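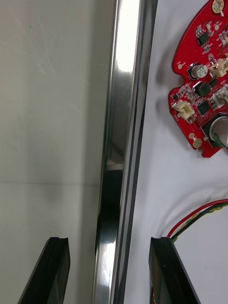

4.2 Where the Litgate relish came from, and how it is kept

Reading time: 2 minutes

The green tomato relish sold under the Broletska name began, as so many good preserves do, with a crop that would not ripen. One cold November the growers at Litgate were left with far more hard green fruit than they could use, and they put it up in vinegar with mustard seed and a little sugar. The recipe has changed very little, and we were kindly allowed to follow a whole season of it for this study.
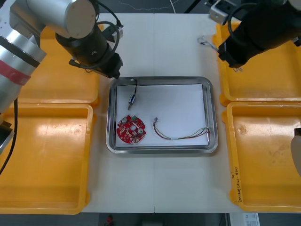 Why does the relish need to rest before it is eaten?
The vinegar is rather sharp when the jars are first filled, and it takes roughly eight weeks for the sourness to soften and for the mustard to come through.

We compared jars kept for two weeks with jars kept for the full time, and our tasters, who were very patient with us, much preferred the older ones. They spoke of a rounder flavour and a pleasant warmth at the end, whereas the young relish was thought thin and a bit harsh. Cartwright, the shop that has stocked it longest, has always told its customers to wait, and we were glad to find that old advice holding up so well.

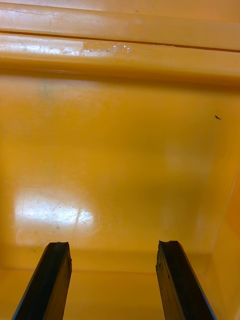
Figure 7. Inside of a yellow-orange plastic bin.

The firmness of the pieces was a different matter, and there the younger jars did better. Flusetti, whose pickled peppers are made in much the same way, adds the salt a day earlier to keep the bite, and we return to that method in the next section.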